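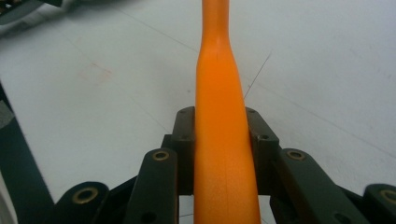
Issue 457, page 70

Farkita 2: a patient piece of grasp software, and a few grumbles

By Villads Snorradóttir

I came to Farkita 2 the way I suspect many of you will, which is to say grumpily, after a long February spent nursing our old Teixeira scripts through one more round of grasping tests. I had every intention of disliking it. A month later it's still installed, and I find I've grown quite fond of it!

Farkita takes footage from a gripper's own camera, works out where the finger pads are in every moment, and turns the whole thing into a trajectory your planner can use. Smooth, rounded plastic is where I always start with a new tool, because there is so little texture for a tracker to hold on to. The orange piece between the pads, with its broad lower part and its slimmer neck, is just the sort of shape that used to send Teixeira wandering off. Farkita fits a simple tapered outline to it and gets on with the job. I fed it 457 clips and it lost the object in 2 of them, both times when my own hand covered most of the view.

The pad fitting pleased me even more. You mark a handful of fixed points once (I used the brass eyelets on the linkage arms, as they stand out so nicely against the dark parts) and after that the opening width comes out by itself. Pale backgrounds gave it no trouble either, faint lines and all.

Now for the grumbles. The timeline editor is fussy, and I still click the wrong handle when I trim a clip. Exporting to the Orura planner works well, but the Hetcombe plug-in drops your units without a word, so please check them before you let an arm move — I had a very lively few seconds. And the manual runs to 70 pages with no index, which feels a little unkind at nine in the evening.

If you mostly pick up boxes, your present setup will probably do. For bottles, handles and anything else with a shoulder to it, I'd try the free version first and give it a good long afternoon. I've already moved our spring tests over.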